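**Repair and swap mornings in the new year**

The swap mornings at Salinas Hall start again in January, on the second and fourth Saturday of the month, from ten until one. Entry is free. Tea is 50p and cake depends on who has been baking.

Last year's mornings ran until August and raised 742 pounds for the hall roof. The full bill is 3000, so there is still a way to go. Erzsébet Bozsik has the accounts if anyone would like to see them.

Clothes, books, toys and kitchen things are all welcome, as long as they are clean and in working order. Please don't bring mattresses, car seats or anything that runs on gas. Larger furniture can go on the notice board by the door – write your phone number clearly, as we had two cards last year that could not be read.

Small items such as bangles, beads and cords go in trays on the low tables, where children can reach them. Leandro Fuentealba will be on the mending table for zips, hems and broken necklaces. Bring the broken parts in an envelope with your name on it.

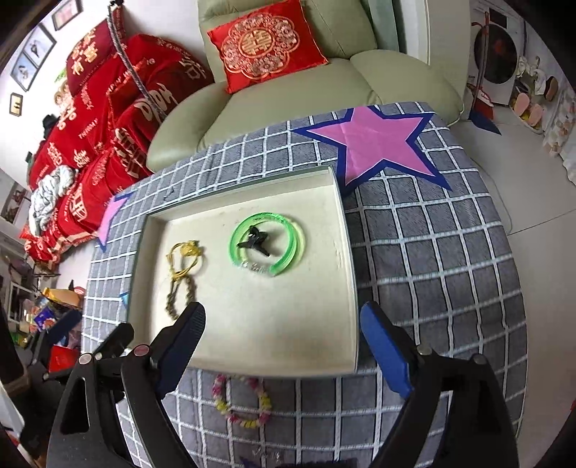
## Parking and the side gate

The car park on Vomer Lane will be closed until the resurfacing is finished. Please use the street, and keep clear of the bus stop. The side gate will be open from half past nine for anyone with a pushchair or wheelchair.

Yamila Urrutia is looking for two people to help put tables out at nine. It takes half an hour. Leave a message at the hall office or speak to her after choir.

Leftover goods go to the Cakow shop on Monday. If you want something back, collect it by one o'clock.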